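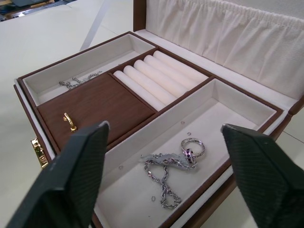
Have you ever pulled one necklace out of a drawer and had three more come along for the ride? Me too! I think a jewelry box is one of the cleverest boxes in any house, so let me tell you how one works.

Start with the walls inside. They split the box into little rooms, and each room keeps its jewelry from bumping into everybody else's. The soft lining helps too, because metal can scratch metal.

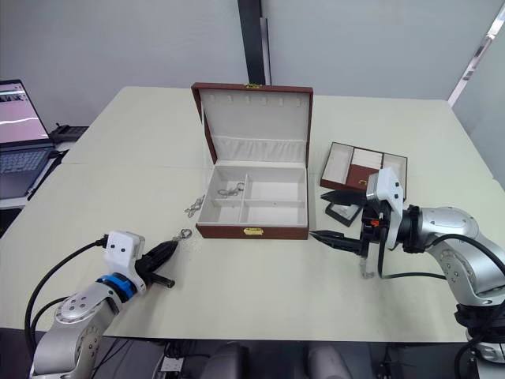

Chains are the real troublemakers. A chain is made of tiny links that can bend every which way, so when it slides around in a heap, one loop slips through another and you get a knot. Silver chains lying on a table can get in a tangle just as well as the ones in a drawer. That's what the row of little loops or hooks along the top of the lid is good for – you hang a necklace there and it stays straight. The gathered pocket underneath can catch the dangly end.
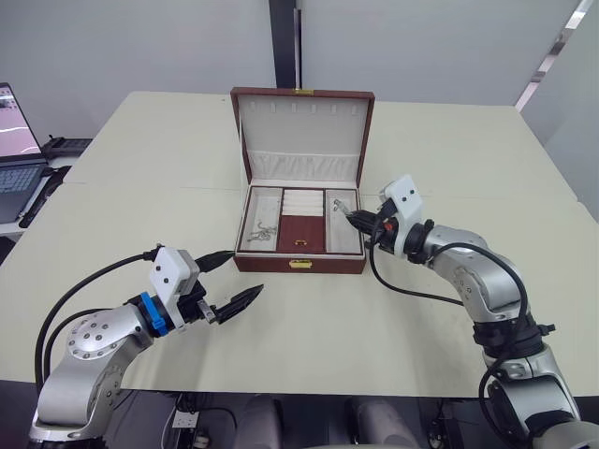

Tzu-hsuan Kao wrote to me to ask why silver goes dark even when it's put away, and whether a closed box would stop it. Great question! Silver reacts with a gas in the air that has sulfur in it, and that makes a dark coat called tarnish. A closed box slows it down, but some air still sneaks in. 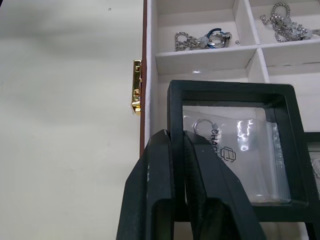

A small sealed bag does a better job, and so does a quick rub with a soft cloth before you put a ring away. My own ring took me 20 minutes to shine up in May, and I went through 2 cloths!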